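News > Local > Open days

Robot arms do the packing at Oltside's open day

By our Bronton reporter

I went along to the Oltside open day on 25th November mostly because it was raining and the workshop is a short walk from my desk. I stayed until they turned the lights out. If you have ever lost an argument with a grocery bag, you would have stayed too!

Oltside has the old printing building on the Bronton side of the canal, and until now the doors have been closed to the rest of us. They handed out 80 free tickets, and when those went in a morning they found 50 more. We were let in 12 at a time, coats still dripping, and walked past the offices (very ordinary, lots of mugs) to the room everybody had come for.

The project is called Dinu, and the job it was given for the day was packing tissues into a canvas tote bag. I know how that sounds. But a cloth bag slumps and folds and never sits the same way twice, and I found myself leaning in like it was the last minute of a ball game. There are two arms, one on each side of the bag, and a pair of handheld grips at the front of the booth.
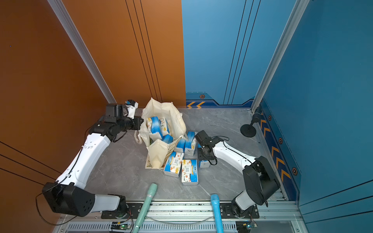

So why pick tissues, of all things? They are light and squashy and cheap to replace, and a pack that gets dropped can go straight back into the pile.

I liked that answer. I had half expected something about the future of shopping, and there was a bit of that later on, over the cookies, but the people running the demonstration were pretty down to earth. They talked a lot about bags. Paper ones, they told us, are easier because they hold their shape. Canvas is the one that keeps them late at work, and the handles are a whole subject of their own (I now have opinions about handles).

They also let us look at the job from up close, through a small camera that rides on the arm. It's a funny point of view. You're hanging over the bag looking straight down inside, with the pack pinched in two dark fingers and another one already lying at the bottom, a cartoon rabbit on its wrapper.

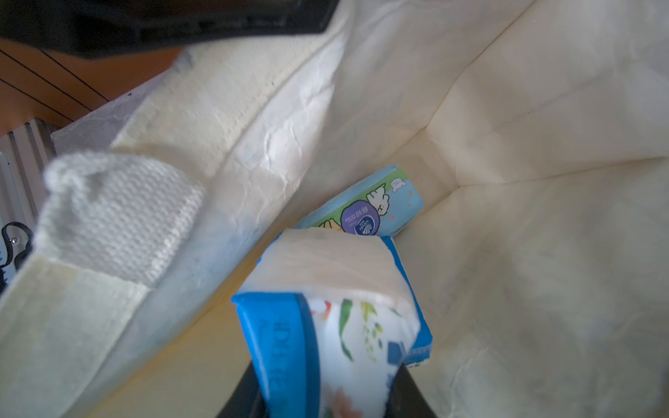 My neighbor Trarnow wrote to me that evening to say the whole thing was slower than a tired cashier, and that a machine would have to get a good deal quicker before it got anywhere near the weekly shop.

Fair enough, and I did hear a few people in my group say much the same. Speed came up in nearly every round of questions. The team said they would sooner have a careful arm than a fast one for now, and that they had 401 practice sessions in their log before they felt ready to let the town in. I'd have guessed a lot fewer, or a lot more. I really had no idea.

What I enjoyed most was how quiet the room got every time a gripper came close to the cloth. Grown adults, whispering! I got a spot near the screen for the last round and watched the gripper's tip right up against the front of the bag, close to a pack leaning on the inside wall.

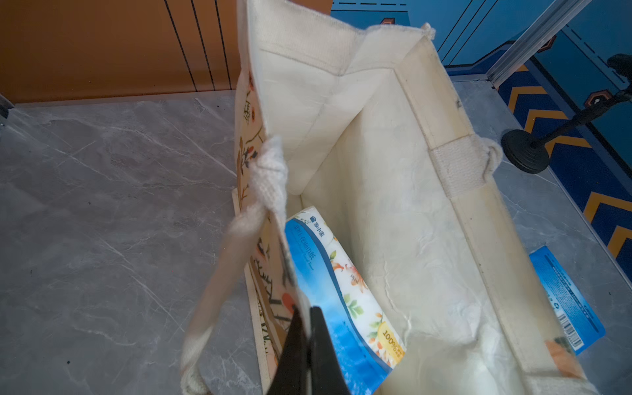
One reader, signing as Canal Walker, asks whether there will be another chance for people who missed out on tickets, and hopes the next one is at a time when kids can come.

I passed that on. Oltside says a second open day is planned for December, with longer hours and the same free tickets from the front desk. Bring a coat you don't mind carrying, as there are no hooks.

Contact the newsroom | Copyright Bronton local news | Back to top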